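February, notebook, Gaswood bench, entry started 7:40 a.m.

Picking up from Sena's note on the pose jumps. Symptom again: visual-inertial odometry on the hand-held gripper drifts slowly in the vertical, then snaps back when the loop closer fires. The policy trainer sees the snap as a real motion and learns a small upward twitch before close. Patricio found it in 13 episodes of the last batch. I found it in all of those and 6 more once I lowered the threshold on frame-to-frame translation.

First guess was IMU time offset. Reran the calibration from Karunaratne with the offset free. It converged to the same value as before. Not the cause, dropping it.

Second guess was the feature mask. The mask that removes the jaws and the black border was drawn for the old finger pads. With the new ones the jaw bodies sit further apart and part of them falls outside the mask. Those features move with the camera, so the tracker treats them as distant static points and pulls the translation estimate toward zero. Redrew the polygon by hand and added a margin. The border of the usable area is wavy near the center, so a straight cut loses tabletop we need. Kept the polygon.

Results after the redraw, same episodes, tracker capped at 200 features:
- vertical snap gone in most of the batch
- the remaining cases all have the camera facing plain wall
- no change in rotation error that I can separate from noise

Raised the cap to 1000 to see if the plain wall would give up anything. It does, but they are poor corners on mottled texture and most die within a few frames. CPU load goes up, pose does not improve. Back to 200.

Aitana wants to keep the wall-facing episodes because they are the ones with the cube held up and level. I agree on keeping them but the pose needs another source. Two options:

1. Anchor on the outlet plates. They repeat, so matching one to its neighbor is a real risk. Would need the blank plate at the left end of the row to break the tie, and that only works when it is in view.

2. Anchor on printed matter on the table. Plenty of gradient, flat, does not repeat much.
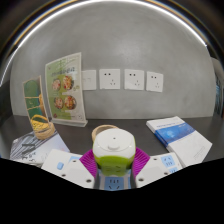

Leaning toward option 2 with the plates as a check. The menu standee has good contrast in the bowl photos, but its face is bent, so a planar homography will be biased. The book cover is better: flat, with a blue band across it and small text for fine corners. The striped sheet at the left is strong in one direction only and will slide along the stripes. Exclude it or down-weight it.

Also note the right jaw has a light blue socket panel on it, and the detector may score it as a target next to the cube. Sunil should check whether the Stosari detector config applies the same mask as the tracker. I suspect it reads its own copy - the path in the launch file still says Pudgate.

To do:
- move the mask into one shared file, both nodes read it
- log the live feature count per frame next to the pose
- reject loop closures when the count is under threshold, hold the IMU estimate
- rerun the 13 with the book cover anchor
- ask Crescencio whether the trainer can take a per-frame pose confidence

Left the rerun going on the second machine. Do not restart it, the cache is not saved until the end.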